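Storing a game set in a metal case
By Debashish Gamage 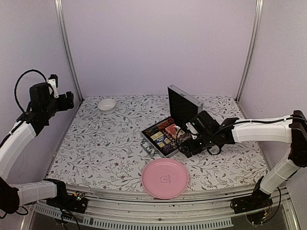 Silver aluminium case with tiles on the left and boxes towards the back.

Open the case on a table with enough depth for the lid to stand upright. Remove all pieces and wipe the tray with a dry cloth.

Load the card boxes first, against the rear wall. Stack tiles flat, faces inward, no more than 5 high. Small pieces go in last, in a single row along the front.

Lower the lid slowly. If it meets resistance above 2 cm, reopen and level the stacks. Do not force the catches.

Keep the case flat in a dry cupboard. A sachet of silica gel under the tray is sufficient for a year; replace it each July. Hinges need one drop of light oil when they begin to squeak.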